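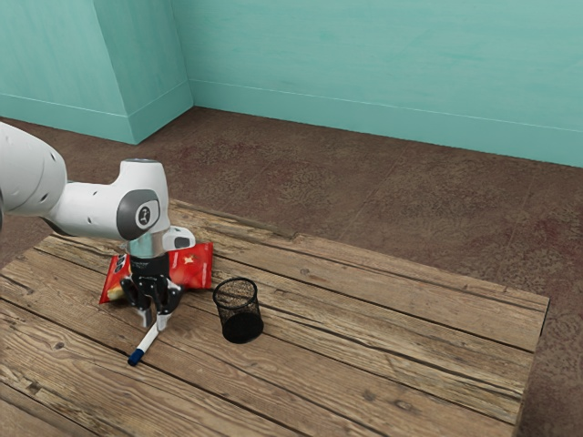
Can a machine clear off a table yet? Parts of it, slowly, if the table is in a simulator and you don't mind waiting.

8 January 2018, bench notes. Back from break and I spent the whole morning on the tidy-up job, which is the chore Soo-ah Yang wants for the April visit from the Kustar people. They run shop floors, and their question is always the same one: would it put my stuff away at the end of a shift? I'd love to say sure! I'm not there. My kid can't clear a table either, but at least he knows what "away" means.

Ran 202 trials overnight with the Rindix planner. Success means the thing ends up in the holder and stays there for 5 seconds. We're at 45 percent. Before break I was telling everybody we'd be at 90 by now, so that's going to be a fun meeting.

Most of the bad ones die at the approach. The planner picks a grasp angle, commits, and then won't revise it when the object rolls a little (and round things roll, who knew). Ghazala Hashmi thinks the contact friction is set too low and I think she's probably right, but I

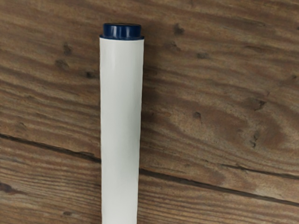 don't want to touch friction until I've got the pose estimate sorted, otherwise we'll be tuning two things at once and learning nothing. We did that in the fall with the Ostrowski bin job and it ate weeks.

So, pose first. Plan is to log the estimate at every step and diff it against the simulator's own ground truth. If the error jumps when the wrist camera gets close, it's the estimator. If it stays flat, Ghazala gets to do her told-you-so dance and I'll go change the friction.
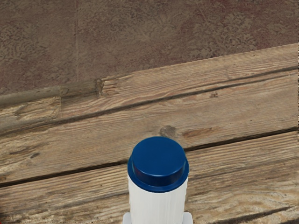
The other half of the chore is the letting go, and I've been ignoring it. Picking is what everyone puts in their demo reel, but a person putting things away is mostly placing - turning stuff the right way, lining it up, not knocking over the neighbor. Take the white cylinder standing up between the two fingers with its navy cap on top. That's a nice clean pose to start a placement from, and cap-up is how I'd want it in a holder anyway. Now I need a release check that doesn't just open the fingers and hope.

To do: rerun the small set with pose logging on. Ask Soo-ah if Cotow ever sent the updated gripper model. Write a release check, even a dumb one. Bring Ghazala a coffee before the friction talk.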